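Section 6: Cables, hands and the bottle check

Applies to the Nikura two-arm walking unit when it is set up in an ordinary room with a desk and a fridge. The Fladska software notes say this check can be skipped after an update. Rhun Bowen, who maintains this guide, doesn't believe that and neither should you. An update that "doesn't touch the hands" has touched the hands before.

Before you start

You need two closed plastic bottles, a flat desk and a clear path to the fridge. Allow 89 minutes for the full check. The sales sheet says 20 – plan your day around the longer figure.

CAUTION: Stay out of arm's reach while the motors are powered. The stop button belongs in your hand. A stop button on the windowsill is decoration.

6.1 Cables

1. With the power off, follow every cable from the shoulders down to the hips. Look for flat spots, shiny rub marks and cracked jackets.

2. Pull gently on each connector at the forearm. It should not turn or click.

3. Lift each arm by hand to shoulder height and watch the bundle behind the back. If a cable goes tight before the arm gets there, re-tie it with more slack.

4. Lay the floor cable so it runs away from the feet in a loose curve. Don't tape it down across the walking path. Tape lifts, and then you have a trip hazard with glue on it.

NOTE: The Urban cable sleeves are rated by their maker for 2,000 bends. We replace ours at 400. Anyone who has opened up a worn sleeve will see why.

6.2 Hands

5. Power on and wait for both arms to finish homing. The green "ready" message shows up early. Give it another full minute.

6. Open and close each hand five times with nothing in it. Listen for a finger that lags.

7. Compare the zero reading for each finger with the last one in the log. If the drift is more than two degrees, run the finger calibration again. Do not use the "auto-correct" option, which hides the drift and leaves it in place.

8. Read the labels on both wrists and check them against the settings page. Left and right hands have been entered the wrong way around more than once, and the software accepted it.

6.3 Bottle check

9. Stand a bottle near the corner of the desk and run the single-hand grasp. The fingers should close around the upper part without tipping it.

10. Run the two-hand hold, one hand above the other. Watch the gap between the hands for slipping.

11. Open the fridge drawer and run the place routine at the slowest speed. Dondora's preset speed is too fast for a first run, whatever the menu calls it.

12. Take all bottles off the desk and run the arm-raise test beside the gray cabinet. Keep the hand open.

13. Write down the result of every run, including the ones you would like to forget.

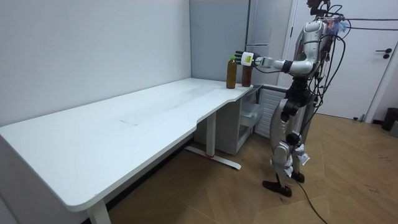
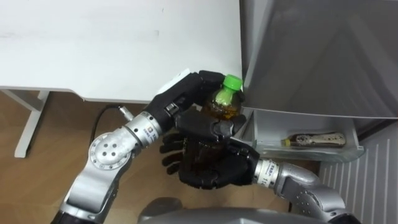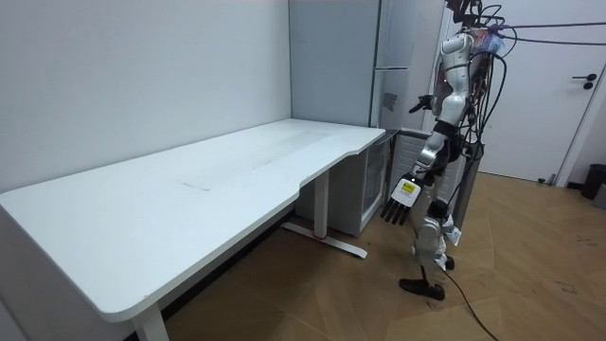 Can I skip the cable check if the unit hasn't been moved?

Do the cable check every time. Cables wear from arm motion, and a unit that stays in one spot all week can still bend the same few inches of sleeve hundreds of times. Steps 1 to 4 are short, and a broken shoulder cable takes most of a day to replace.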